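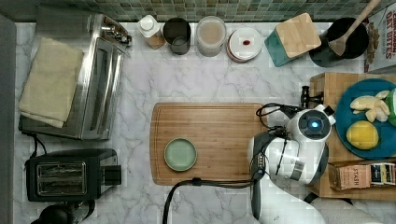

4.2 The stall on the cutting board

September
By the Vurholm kitchen group

Paneo's handling software is said to treat contact with a work surface as a routine event. We are not convinced. In our log of 243 attempts at the counter task, the fault that worried us most was a stall in which the gripper pushed down on the board, stopped, and reported a finished grasp. The task status read "complete" while the fingers held only air.

Figure 2. The counter workspace from above, with the arm reaching over the bamboo cutting board and the small pale green dish on it.

The vendor's notes blame this kind of error on poor lighting or a badly placed dish. Neither account fits our log well. The stall came up with the lamps at full and at half, and it came up after the dish had been set back on its mark by hand. A simpler reading is that the software takes a sudden rise in motor current as proof of a grip. Pressing on a hard board raises the current too. We can't prove this from outside, as the grasp check is closed, but we have yet to see a record that speaks against it.
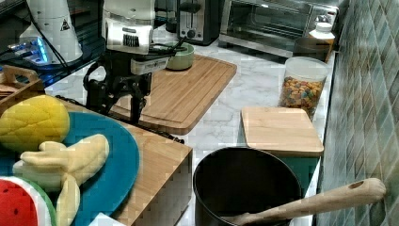 The safety side deserves more doubt than it has been given. After a false grasp the arm goes straight on to the lift and carry steps at normal speed. Illow, the monitoring layer we ran alongside, is meant to catch this by comparing the expected load with the measured one. It samples the load every 200 milliseconds and waits for 2 bad readings before it stops the arm. A small dish weighs so little that an empty gripper and a full one look much the same to it. In our hands it raised no alarm during any stall, and we had to stop the arm with the hand switch.

Earlier work on the Ivanov test set reports a clean run of 1,000 grasps with the same check turned on. We don't dispute the count. That set uses heavy blocks on a foam mat, though, and foam gives way under the fingers long before the current climbs. We see little reason to expect the result to carry over to stone and bamboo.

Lowering the current limit made the stall rarer and brought a new problem, with the fingers letting go of the dish early. We went back to the default limit for the tests in the next section and marked each false grasp by hand from the video.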